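The slow return of the kitchen table

Sachiko Miyazaki bought hers at a farm clearance outside Bakum. Paid $249. Two blokes to lift it, three goes at the door, a chunk out of the plaster she still hasn't fixed.

"I didn't want a nice one," she says. "I wanted one you could put a hot pot on and not cry."

She's got company. Big solid tables are coming back into small houses, and the people who mend them are flat out. Griet Van Hecke has a 9 week wait at her workshop. Used to be 2. Most of it is family stuff, dragged out of sheds, legs wobbly, half a century of jam on top.

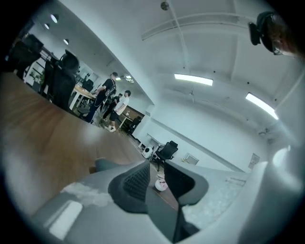 Van Hecke won't sand unless she has to. Soap, warm water, a soft cloth, then leave it alone overnight. Customers ring up wanting the colour stripped back to something pale and she tries to talk them round. Brown wood with a straight grain you can see, why would you hide that? Oil it once in September, she reckons, and again when it starts looking thirsty. Always go with the grain, never accross it.

Miyazaki's table gets none of this. It gets homework, bills, a cat called Ivo. There's a burn at one end from Christmas and a wobble she fixes with a folded bus ticket. Her sister keeps offering to buy it off her. No chance, she says, and moves the cat so we can eat.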